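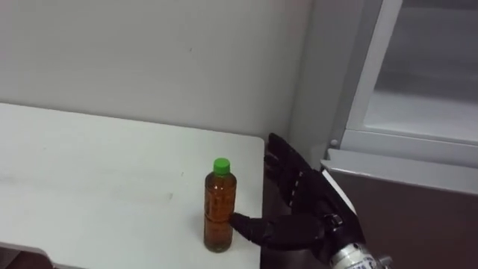
Figure 1. Bottle with a green cap standing near the right edge of the white table.

Drinks bottles on shared tables: a small study of the Judley study room
Project report, Hetevard College, 2018-07-25

1. Why we chose this subject

The study room on the Judley corridor has white tables that everyone uses for reading, group work and lunch. In March there were complaints about spilt drinks, and one spill ruined a set of coursework drawings. We wanted to find out which drinks containers fall over most easily and whether it matters where on the table people put them.

We kept to plastic bottles with screw caps. Mugs and cans were left out to keep the work small enough for one term.

2. The bottle

The bottle in Figure 1 is tall and slender, with a cylindrical body and faint ridges. It is full apart from a thin strip of air under the cap. The liquid is amber-brown, the usual colour of bottled tea. A shape like this has a narrow base for its height, so it does not need to lean far before it goes over.

How full a bottle is makes a difference too. When it is full, the weight is spread over the whole height. When it is part empty, the weight sits lower down and the bottle can lean further before it falls. Nearly empty bottles are another matter – they are so light that a sleeve or a bag strap can knock them down.

3. What we did

We used two sizes of bottle, 538 ml and 1000 ml, filled with tap water and measured with a kitchen jug. Each was stood on a board, and one end of the board was raised slowly until the bottle tipped. A strip of tape stopped the base from sliding. We did this with the bottles full, half full and almost empty, and wrote down the height of the board each time.

We had planned to use a 2000 ml bottle as well, but the one we bought had a dented base and would not stand straight.

4. What we found

Both sizes stood up best when half full. The smaller bottle tipped sooner than the larger one when full. The almost empty bottles gave mixed results, and we would repeat that part with more care.

The method has a weak point. A tilting board is not the same as a knock from an elbow, which is how most bottles in the study room get tipped. The Kidwood worksheet we started from uses a swinging weight, and that would be a better copy of real life.

5. Changes we suggest

– Keep bottles towards the middle of the table or against the wall.
– Put the cap back on between drinks.
– Fix a shallow tray to the wall side of each table. The Ó Briain workshop has offcuts that would do for this.

The trays have been drawn but not made. The drawings are in the project folder with the table of board heights.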